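The Raffle Deserves Its Place on the Calendar

The town of Letley is considering whether to end its licensed raffle nights and replace them with a single ticketed gala each August. The proposal has been presented as a matter of efficiency. In the view of this column, it would remove one of the few evening entertainments in Letley that a household can attend on a modest budget.

Raffle night at the Eynon Hall costs 50 cents a ticket. The hall seats 200, and on most evenings nearly all of those seats are taken by seven o'clock. Players come for the draw, and they stay for supper and the conversation between rounds.

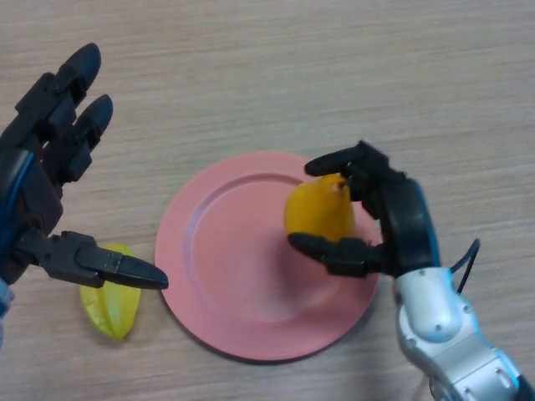 A pink plate on a light wooden tabletop.

Marina Raptis, who drafted the gala proposal, argues that one large event would be simpler to license and to staff. That is correct as far as it goes. A gala, however, requires formal dress, advance payment and a free weekend in the busiest month of the year. Many of the regular players have none of these to spare. Teresa Lobo has called the draw for 26 years, and she informed the town in writing that she expects few of them to attend.
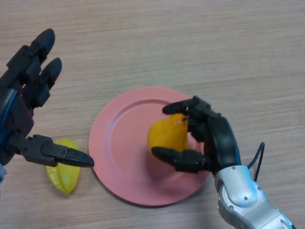
There is also the question of character. Games of chance have become largely solitary, played on a telephone late at night. A raffle held in a public room sets its own limits — the tickets run out, the lights go up, and the prize is more often a ham than a sum of money. Those who worry about gambling should regard such an evening with some favor.

The neighboring town of Clunen gave up its own raffle in favor of an annual dinner, and Rhiannon Penry has since petitioned to have it restored. Letley would do well to read her petition before it votes. The present license can be renewed on the existing terms, and it should be.

Mabli Rowlands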